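Notes for the Brunwood library talk: writing an obituary for your own family

Start slow. Say hi to Josefina at the back.

I got into this when my uncle died and I was handed a pen. I had 2 hours before the paper closed its page, and I left out his second wife. She was very nice about it (she still brings it up every November).
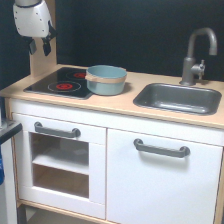

So my first piece of advice is to write the list of names before you write a single sentence. Full names, nicknames, maiden names, who's living and who isn't. Then call a cousin and read it out loud. You'll get at least one spelling wrong, I promise!

Ask the room: who has had to do this already? Wait for hands.

What to ask the family
- Where did they grow up, and did they like it?
- What work did they do, in plain words?
- What did they do on a Saturday? 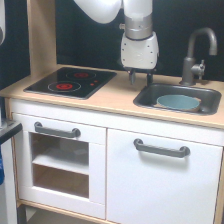

Length and cost
Papers mostly charge by the line, so get the price first. My uncle's ran to 23 lines and I could've cut 9 of them. All his clubs! Put the short one in print and the long one on the funeral home's page, where there's usually more room.

Read the Riquelme notice here, the one with the tomatoes. Pause after it.
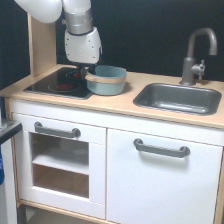

Harish Pal wrote to me after the last talk that he'd skip the cause of death altogether unless the family brings it up first, and that the service time should go near the top where people can find it. I'm with him on the service time. On the other one I go back and forth, so throw it open to the room and then take questions.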